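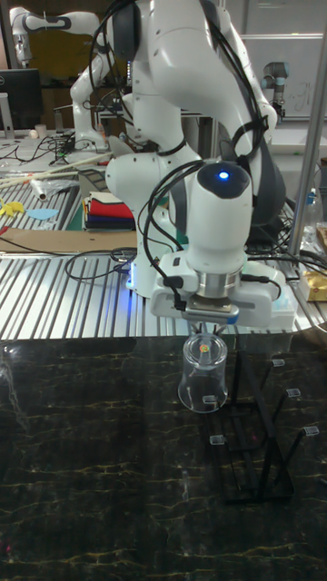 Figure 3. A clear plastic cup held rim down beside a black metal cup rack with slanted prongs and clear end caps.

May 2025
Vendula Holub and Jailson Conceição

4.2 The upside-down cup

Few household questions are argued with so much confidence, on so little evidence, as which way up a cup should dry. We collected 268 written accounts of dishwashing habits in the towns of Skulcombe and Uleck, and 100 of them brought up cup orientation before we had asked. One respondent brought it up in the greeting.

The rim-down position has a large following, with 68 of those 100 accounts in favor. Its supporters mention dust, and then gravity, usually in that order. A rack of the kind in Figure 3 takes their side: the prongs slant upward, and a cup goes over one with its base in the air. A sticker on the base, like the small red and green one on this cup, ends up on top, where it can be read by whoever is doing the dishes. Several parents treated this as a fair way to settle ownership disputes.

The clear caps on the prong ends drew more comment than we had planned for. Respondents with similar racks at home called them "the feet," "the little hats" and, in one household, "the things under the fridge." Fourteen accounts described a rack with at least one cap gone. All fourteen racks were still in use, and the bare prong was generally given to a mug that was not well liked.

Surfaces matter too. People who stood a rack directly on a dark, glossy top complained of water spots far more often than people who used a tray – though they complained about the tray as well. Stone patterns with veins were praised for hiding crumbs and blamed for hiding crumbs, in one case by two members of the same couple.

We did not test whether rim-down cups dry faster. Hrubý and Peltonen, who read an early draft, urged us to, and we have noted their interest. Our concern in this section is with where people put a cup when they believe the matter is obvious. The accounts from Uleck, where shelf drying is more common, are taken up in Section 4.3.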